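Recording good demonstrations for a small pick-and-place policy

When we started teaching our little tabletop arm by demonstration, I was quite sure that the training side would be the hard part and that the recording would more or less look after itself. I spent most of October finding out otherwise, so I've written up the way we do it now, in the hope that it saves you a few long evenings.

I'm assuming you already have an arm that you can drive by hand through some kind of leader or controller, a fixed camera looking down at the table, and a recorder. We use Hukel for the recording and Pruven for the training, but nearly everything here should carry over to whatever you have.

Choose one small task

Ours is to pick up a small white cube and drop it in a paper cup. It sounds almost too simple, I know, but it has a reach, a grasp, a lift, a carry and a release in it, and each of those can go wrong in its own charming way. Please do resist adding a second object until the first one works!

Fix the camera and leave it alone

Clamp the camera so that it sees the cup, the cube and both fingertips at the moment of grasping. Then mark the position of the clamp with tape. Our first set of recordings was ruined by a camera that had sagged a little between the morning and the afternoon, and the policy we trained on it reached very confidently for a spot beside the cube.

Try to keep the lighting steady as well. Soft shadows are fine and can even help the model judge how low the fingers are, but a sunny window that comes and goes will make life harder than it needs to be.

Record in two rounds

In the first round, leave the cup where it is and move only the cube, a little each time. In the second round, move both. We settled on 86 demonstrations all told, and threw out 9 of them afterwards for jerky grasps or a dropped cube. Keep the dropped ones in a separate folder if you have the room - they are handy later on if you want to teach recovery.

Drive slowly, and at the same sort of speed every time. Come down over the cube with the jaws already open, stop for a moment, and only then close. That little stop matters a great deal. Before we put it in, the trained arm would begin closing on the way down and nudge the cube along the table, and it was rather painful to watch.

Check the start of the grasp

Before you train anything, go through your recordings and look at the moment just before the jaws close. You want the cube sitting in the gap, with a finger to either side and the tips just clear of the table. 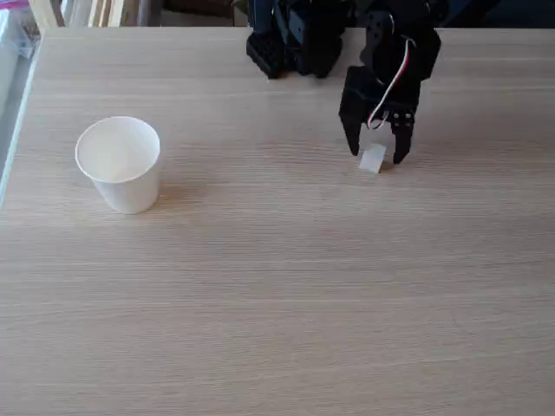
Jaws open on either side of the cube, with the cup well off to the left.

If one finger hides the cube completely in most of your recordings, shift the camera sideways and start again. I'm sorry, but it really is quicker in the end.

Train and try it out

Export from Hukel with the joint positions and gripper opening included, and load the folder into Pruven. The Lerkuvia settings file is a sensible place to begin, and we changed only two things in it: a shorter action chunk, and light colour changes on the camera images. Use the Poon viewer to play the predicted motion over a recording you held back, and look closely at when the gripper closes. If it closes early, go back and check your stops before you touch any of the settings.

For the first live run, turn the speed limit down and keep a hand near the power switch.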